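Bin Picking Diary, Part Two: Blocks

Welcome back to the gallery! For anyone new, I look after the grasping side of the Durus project, and since February I've mostly been collecting pick attempts so our model (we call it Aro) has something decent to learn from. It's slow going and a bit addictive. You drop the blocks in, let the arm have a go, log whether the grip held, muddle them up again and repeat.

The goal for this round was 500 attempts. I ended up keeping 495, as a handful had no label saved and I couldn't face guessing at them afterwards. 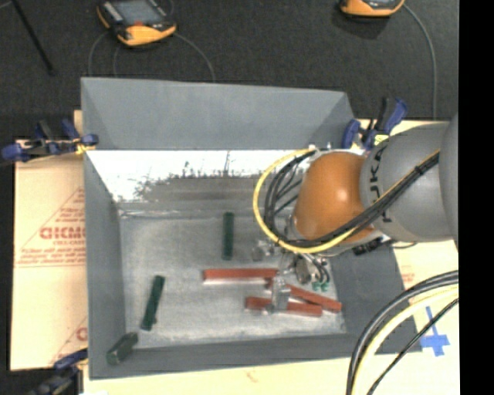

Blocks that touch each other are the ones I care about most. A block on its own in the open is easy and Aro had those sorted early on, but put two end to end, or shove one into a corner against the wall, and the success rate drops right off. So I've been favouring the messy layouts, even though they take longer to get through. About 110 of the attempts have something hard up against a wall.

Colour was a late addition. The first set we did over at Motham was all one colour, and the model got very attached to it! Mixing red and green has helped a fair bit.

Next up is training on the lot, in batches of 64, and then a run against the old Veres baseline. I'll put the results on this page once they're in.

Posted 2026-05-14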